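Orestis Alexiou had been mayor of Gukbridge for 11 years when his party told him he looked tired.

They told him in August, in the back room of the Skulo café, where the fan didn't work. Nele Van den Broek had brought the numbers from the last survey. She put the sheet in front of him and turned it around so he could read it.

"People like you," she said. "They think you're kind."

"Is that bad?"

"It went up. Everything else went down."

He read the sheet twice. Under his name somebody had typed the words voters used most. Kind was first. Old was second, and he was only fifty-eight.
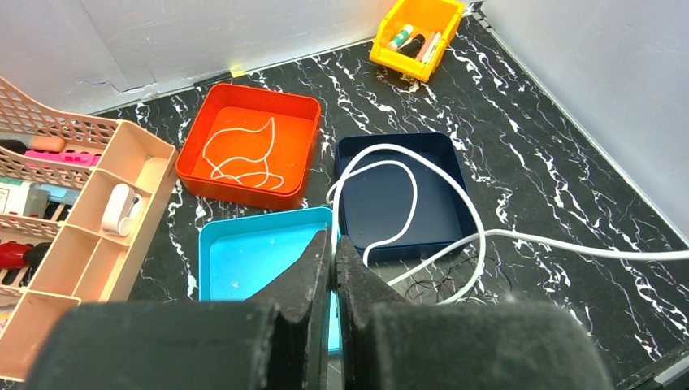

The man running against him was called Vandenberghe. He owned a gravel business and talked loudly about the bridge. He had never said how he would pay for it. Last time, Orestis had won by 315 votes, and that was against a dentist who gave up campaigning in the final week.

"We want you to shout a little," Nele said. "At the debate. Pick one thing and hit the table."

"Which thing?"

"The bridge. Everybody's angry about the bridge."

He practiced that night in the kitchen. He hit the table and the salt fell over. His wife called down to ask if he was all right, and he said he was – he had dropped something.

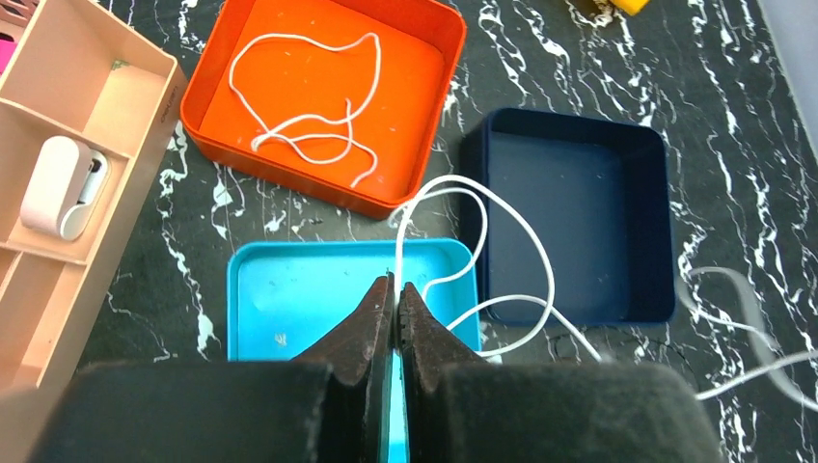 At the debate Vandenberghe spoke first and went over his time. The moderator let him. Then it was Orestis's turn, and he stood up and looked at the hall. He raised his hand. A woman in the second row had a question written on an envelope, and she was holding it up, so he lowered his hand and called on her.

She wanted to know about the bus to the hospital. He knew about the bus. He talked about it for most of his time and told her which form to send in.

Nele drove him home. Neither of them brought up the table.

"Do you still have the form?" she said at his gate. "My mother could use one."

He went in to find it. 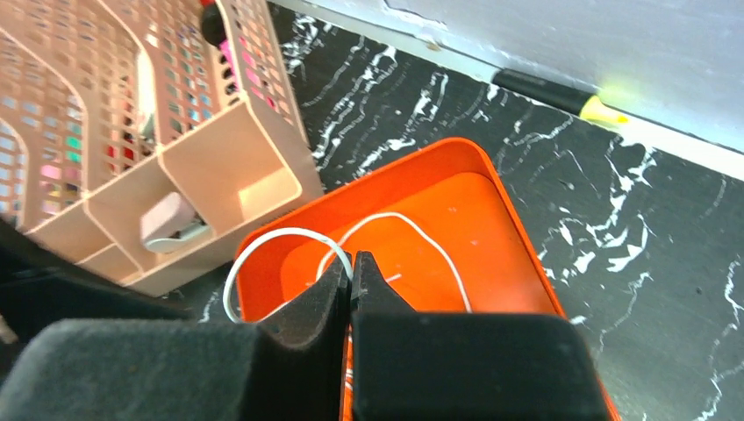 *Orange tray on the tabletop.*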